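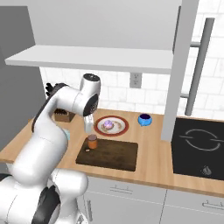 Ljubica says a lease is only a lease once you've read the bit at the back, and that I should ring Sukisden before I sign anything. She's right, she usually is, but I'd been so pleased to get the flat in Maldonado Road that I'd skipped straight to the page with the dotted line!

So, 31 Jan 2018, and I've spent the evening reading tiny print. The rent is 694 a month, fine, knew that. What I didn't know was the 139 for "key administration". For keys! There are 2 of them. Then a clause saying I can't leave before June without paying three more months – and I might well want to, if the job at Ginutach goes the way everybody at work thinks it will.

Rang Mum, who said sign it. Rang Ljubica back, who said don't you dare. Had toast for tea and felt sorry for myself.

I keep thinking of the bay window though, and the walk to the station, and not having to hear next door's drums. Bother. 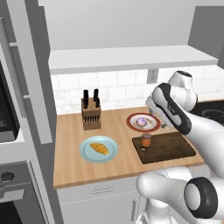
To do tomorrow
Ring Sukisden and ask about the 139 (be polite, then less polite).
Ask if the leaving clause can be changed.
Tell Mum I haven't signed.
Cancel the van, or at least ask if they'll move it.
Buy bread.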